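Can a robot do the dishes yet? I put the question to an engineer at Lindqvist who has spent most of the past two years trying to get an arm to wash a mug, and she laughed before I'd finished asking.

"Define do," she said. "Define dishes, too, while you're at it."

We were on our second coffee by then, and I'd come in fairly sure I knew the answer (I've seen the videos, same as you). She's friendly about those videos but she doesn't trust them. Her own test is dull and I liked it a lot: 500 tries at the same small chore, with the cups moved every time, and no picking the good ones afterward. "If you show me 2 minutes of a robot at a sink, I want to know about the other afternoon," she said.

So what goes wrong? Shiny steel, for a start. Glare confuses the cameras, and a mug with water in it weighs more than the same mug without. Handles point wherever they like. And then there's the sponge, her least favorite object in the world. "A plate stays plate-shaped. A sponge is a different thing every time you squeeze it."

I asked how long a single mug takes. Her best run last July was 15 minutes for a sinkful that I'd finish while the kettle boils - and she was thrilled with it!

Sinks, mugs and sponges, then.

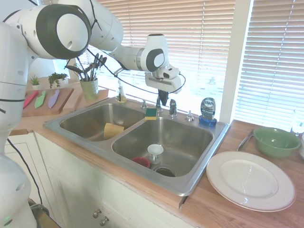
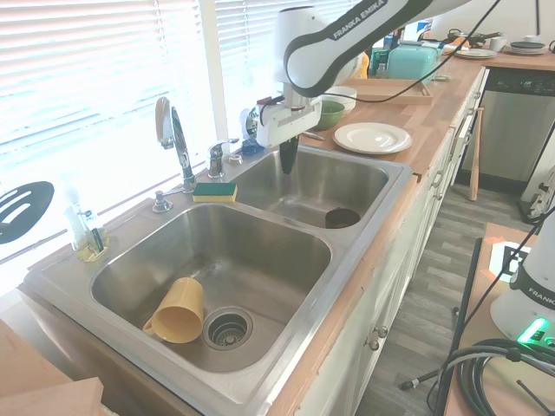
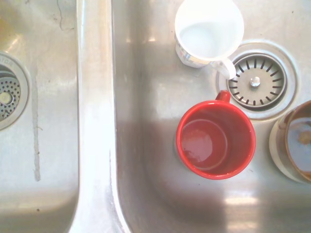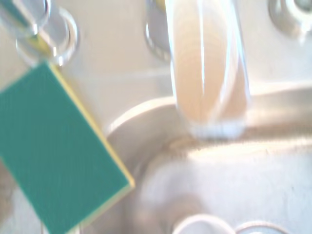

She thinks shops will get there before kitchens do. Wutlow, a packing firm she used to work for, has bins that are always in the same spot and boxes that come in a handful of sizes, and she'd happily leave a machine alone there overnight. "My kitchen has 200 things in it and my kids move all of them," she said.

Would she buy one for home, if it worked? She thought about that for longer than I expected. Maybe for the pans, she said, but she'd want to keep the mugs for herself - she does her best thinking with her hands in warm water. I told her mine were still in the sink from breakfast, and she asked which way the handles were facing.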